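Election Night at the Kitchen Table: Tips for Keeping the House Running While You Help Run a Local Race

Every election season somebody passes around a list of ways to "campaign from home without the chaos." I have tried most of them. A few work. The rest were written by people who have never had yard signs in the bathtub. My sister-in-law Efua Sowah ran for a town council seat in Datville, and for the length of that campaign her paperwork, her signs and a good part of her wardrobe lived in my kitchen and back hall.

So take these for what they're worth, and be suspicious of anyone who promises more.

Yard signs

The usual advice is to stack them flat under a bed. Fine, if you have a bed nobody sleeps in. Ours went on edge in the hall closet, wire stakes in a separate bucket. Don't put the stakes in a bag. They will go through the bag, and then they will go through whatever is under the bag.

I've read that you can get old adhesive off a plastic sign with mayonnaise. You can get mayonnaise on a plastic sign, I'll give them that. Vegetable oil on a paper towel did a better job. Leave it ten minutes, scrape with an old plastic card, then wash with dish soap. If you skip the soap, no new sticker will hold.

Mud comes off with a hose. You don't need a product for mud.

Clothes for knocking on doors

A candidate gets seen in the same few outfits over and over, and people do notice the ink on the pocket. Pens leak. Stickers leave gum behind. The laundry tips I was handed for this ran from useless to harmful, so I'll stick with what I have tested.

Hairspray on ballpoint ink is the one everybody's aunt swears by. It worked years ago, when hairspray was mostly alcohol. Plenty of the cans on the shelf now have very little in them, and you end up with a stiff blue spot in place of a soft one. Use plain rubbing alcohol. Put a folded rag behind the stain, dab from the outside in, and keep moving to a clean part of the rag. Try it somewhere hidden first, especially on dyed cotton.
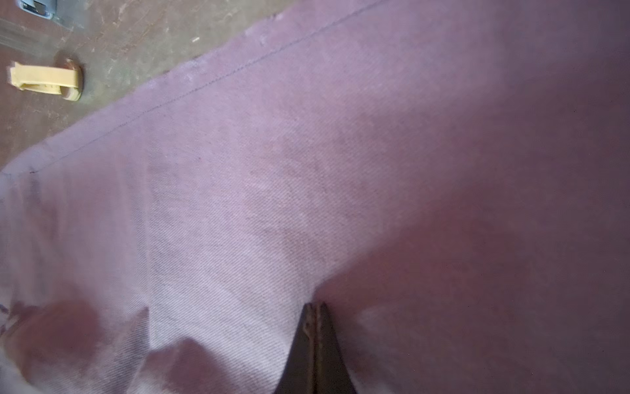

Salt in the wash to "set" the color is another one I don't believe. I tried it on 2 red campaign shirts and both bled like any other red shirt. Wash new colored things by themselves in cold water until the water runs clear. That's dull advice and it costs you an extra load.

For sticker gum on cloth, put the item in the freezer for an hour and pick off what you can with a fingernail. Whatever is left gets a drop of dish soap and an old toothbrush. Do not iron over it. Ekow Darko told me to iron it through a paper bag, and I now have a paper bag permanently attached to a jacket.

Envelopes and stamps

Sponges are better than tongues, we can all agree on that. But a wet kitchen sponge soaks the flap and wrinkles the envelope. Wring it nearly dry, or use a glue stick if you're only doing a small stack. Sealing them at the same table where people are eating chips is a mistake I have watched 3 grown adults make.

If a pile gets damp and the flaps seal themselves, the freezer trick you see everywhere did open some of mine. It tore others. Buy more envelopes.

Feeding people who came to help

Somebody will suggest chili. Chili is all right, but it wants bowls, spoons and a place to sit, and people who are folding flyers have none of those. Make things that can be eaten with one hand and don't leave grease: rolls with turkey and mustard, cut apples, pretzels. Keep the powdered doughnuts away from the dark blue literature.

Coffee for a crowd doesn't need a rented urn. Brew 4 pots ahead and keep them in thermal jugs. Rinse the jugs with very hot water first and the coffee stays drinkable most of an evening. I've seen it said that a pinch of salt takes the bitterness out of coffee that has sat too long. To me it tastes like old coffee with salt in it. Ama Laryea thinks I'm wrong, and she is welcome to mine.

Tape on walls

The precinct map has to go up somewhere. Painter's tape is sold as leaving no mark, and for a week or so that holds. Ours was up from late summer into November, on the sunny side of the kitchen, and it took paint with it. Warm the tape with a hair dryer on low and pull it back slowly against itself. Better still, tape the map to the refrigerator.

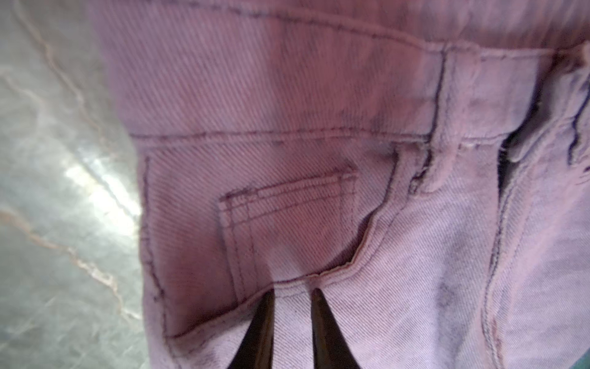 Afterward

Pick up your signs. Most towns give you a deadline, so call the clerk's office and ask what yours is; don't trust the date a neighbor gives you. Signs without a year on them can be kept. Signs with a year on them make decent drip trays under flowerpots, and a cut piece slid under a wobbly washing machine has held up so far in my house.

Shred the old call lists. I know there is a tip about using them as garden mulch. Those are people's names and phone numbers, and they don't belong under your tomatoes.

The wire stakes can hold up peas. Push them in before you plant, and bend the tops over so you don't put an eye out.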